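Dereo Wrapped Guest Toothbrush - white/green
Letarside Guest Supplies > Bathroom > Dental

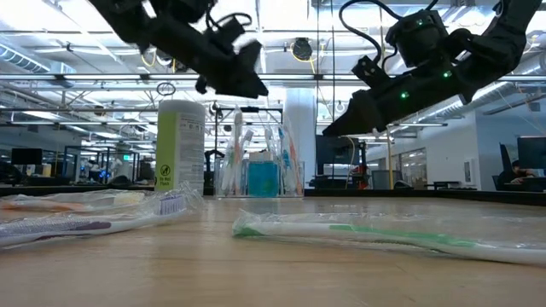 White and green, in its clear plastic wrapper.

£22 a box. £64 for the big case. Prices before VAT.
In stock: 377 boxes at last count
Dispatched in 2 working days, sometimes sooner

Full size adult toothbrush for guest rooms, hostels, hospital overnight bags, night shelters, sports tours, anywhere people turn up without one. One brush per wrapper. Proper handle, proper head. Not the tiny folding sort that snaps in your hand at the back teeth.

We've sold these since we packed in the old Nakamura range. Customers wanted something longer in the handle and we kept getting the same phone call over and over, so we swapped. If you still have Nakamura stock in the cupboard it's fine to use up alongside, guests won't care.

The brush
Adult size, medium bristles. Soft is a separate listing, please check before ordering as the boxes look alike and we get a lot of them back.
Straight handle with a bit of grip at the thumb.
No toothpaste on the bristles. Some brands do this, we've tried them, tastes like chalk.
No printing on the handle. If you want your hotel name on it see below.

The wrapper
Clear, so housekeeping can see it's a brush and not a comb. Keep sealed until handed over. Tears open from either end, no scissors. Goes in plastic film recycling where your council or supermarket takes it, otherwise general waste. We know. A paper wrapped version is on trial with one customer and will get its own page once we're happy with how it stands up to a steamy bathroom.

Sizes and ordering
Box - for B&Bs, small guest houses, the office drawer.
Case - for hotels and anyone with a proper store room. Much better value, but it's a big carton, so measure your shelf first.
Mixed colours can't be picked. White/green is white/green. Blue is on another page and usually out of stock till January.
No minimum order. Carriage free on the case, added at checkout for the box.

Storage
Dry and out of direct sun. Not over the boiler. Keep away from cleaning chemicals, the wrapper doesn't stop smells and a brush that's sat next to bleach tablets will smell of bleach tablets. Damp cartons go soft at the bottom and then the whole lot is on the floor. Top shelf is best as they weigh next to nothing.

Putting them out
Most places keep these at reception and hand over on request. Uses far fewer than leaving one in every room. A little card by the basin does the job - "Forgotten your toothbrush? Ask at the desk." We can send the card artwork, just say in the order notes.
If you do leave them in rooms, lay it on the shelf or in the tray, don't stand it in the tumbler. It falls out.
Opened wrapper = bin it, even if the brush looks unused.

Own name printing
Done for us at Claltberg. Wrapper only, one colour, case quantities only. Allow 22 working days from when you sign off the proof, longer in the run up to summer. Ask for Valter Fjeld, he does all the proofs and will tell you if your logo is too fiddly. Send it as a vector file if you possibly can. A photo of your front door sign is not a logo.

What customers tell us
"Switched our 2 sites over in spring. Fewer moans. Would like the cases to open from the side."
"Good brush for the money, bit firm for me but guests seem fine with it."
"Arrived quickly, one corner of the box squashed, brushes all OK."

Questions we get
Suitable for children? No, head is too big. Junior brush coming, no date.
Can I return part of a case? Unopened cases only, within 30 days. Not split cases sorry, it's a hygeine thing.
Do you sell the toothpaste to match? Yes, small tubes, under Dental. Razors and combs are there too.
Do you send samples? Yes, one brush per business, free. Email with your trading adress.

Bulk prices, standing orders or a case that's gone missing - Juniper Benavides in the sales office, mornings best. Phone orders by 3pm go in that day's picking.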